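**Does the "rest the dough overnight" rule do anything for steamed buns?**

**flatcrumb** wrote:

Every recipe I read lately says 12 hours in the fridge or don't bother.
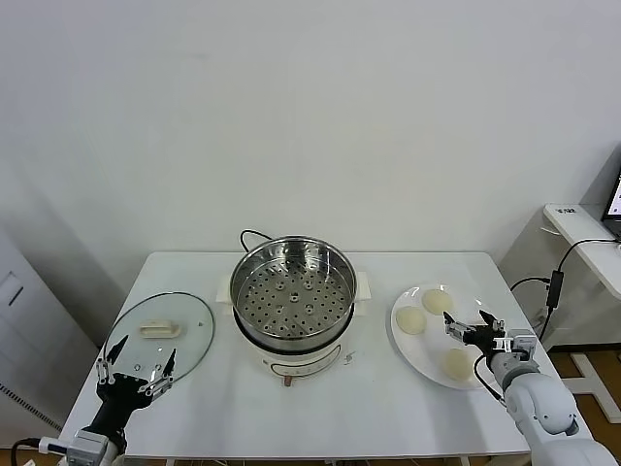

I've done it both ways since February and I can't taste a difference. The Nazari flour bag says two hours at room temperature. The Gravurdale baking page says overnight, and it also happens to sell a $40 dough box. Has anyone tested this blind?

---

**oldmillroad** wrote:

Overnight gives you more flavor. Pretty well settled for bread.

---

**flatcrumb** wrote:

> Pretty well settled for bread

Sure, for bread with a crust. I'm asking about plain white buns with pork and scallion in them. What flavor am I supposed to pick up under that?

---

**pinchpleat** wrote:

I did a blind one with my family. Same flour, same yeast, one batch cold overnight and one batch two hours on the counter. My mother picked the short one as the "slow" one. Twice.

---

**oldmillroad** wrote:

One family is not a test. The Birnedbridge bakers' poll had 2,000 replies and most of them preferred overnight.

---

**pinchpleat** wrote:

Did any of them taste anything, or did they click a button? I read that poll. It asks what you "prefer to do."

---

**oldmillroad** wrote:

Fair, I'd forgotten the wording. I still say the cold dough is easier to pleat.

---

**flatcrumb** wrote:

That I'd believe. Easier to handle is a different claim from tastes better, though, and the recipes all promise the second one.

---

**quietyeast** wrote:

Mine wrinkle if I leave them overnight. Two hours and they stay smooth. Might be my fridge.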